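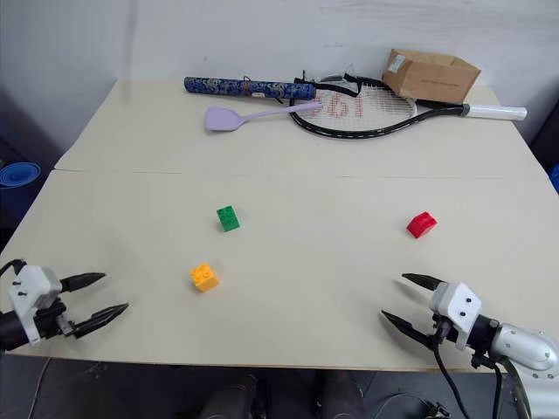 Fig. 7: Light-colored table with a two-panel top, plain wall behind

Section 2. Setting Up for Your First Puzzle

Welcome to the good part! Your Brivine puzzle set holds the roll-out mat, the stacking sort trays, the foam tube, the straps and the cover sheet. This section takes you from an unopened box to a finished border, and it works for any puzzle up to 1000 pieces. Larger puzzles need the extension mat (see Section 11).

Choosing a table

Almost any flat table will do. The mat needs to lie fully on the surface with no corner hanging over, and you'll want extra room on at least one side for the trays. A table with a seam across the top is fine, as long as the two sides sit level with each other. Run your palm over the join. If you feel a step, turn the mat so that the step falls near one end of the puzzle area.

Pale tabletops are a treat for sorting because dark pieces jump right out at you. On a dark table, do your sorting in the trays, light side up.

NOTE: Good light matters more than table size. A lamp on your left if you're right-handed (or the other way around) keeps your own shadow off the pieces.

Laying out the mat

1. Wipe the table and let it dry completely.
2. Unroll the mat with the felt side up. It will want to curl at first.
3. Roll it up the opposite way, hold for a moment, and unroll it again. Most of the curl will be gone.
4. Put a tray on each corner that still lifts and leave it overnight if you can.
5. Smooth the mat from the center outward.

CAUTION: Do not iron the mat or put it in the dryer. The backing will melt.

Sorting

1. Open the inner bag over a tray. There is always dust in there, and you don't want it in your felt.
2. Shake the tray gently, then lift the pieces out by the handful and tip the dust into the trash.
3. Turn every piece face up. Yes, every one! Put on some music.
4. Pull out the edge pieces as you go and keep them in the tray marked E.
5. Sort the rest by color or pattern into the other trays. Small or odd groups, like lettering or a single red roof, do well in a tray of their own.
6. Stack the trays you aren't using. The ridge on the bottom of each one locks into the tray below.

Tip from our tester Nesrin Bozkurt: sort sky pieces by shape, never by shade. She got through the whole sky of the Skullside harbor puzzle this way, and it's a pretty wonderful feeling when it starts to go fast.

Building the border

1. Find the four corners and place them loosely on the mat.
2. Start with the side that has the most color changes.
3. Slide finished runs into place with the flat card from the box. Pushing with your fingers tends to buckle them.
4. If the border won't close, look for a piece that fits a little too easily. Straight edges are great at fooling you.

Putting it away between sessions

Lay the cover sheet over your work, set the foam tube along a short side, and roll slowly with both hands. Fasten the straps snugly, but stop before the mat starts to dent. Store the roll flat.

CAUTION: Keep pieces away from small children. Choking hazard.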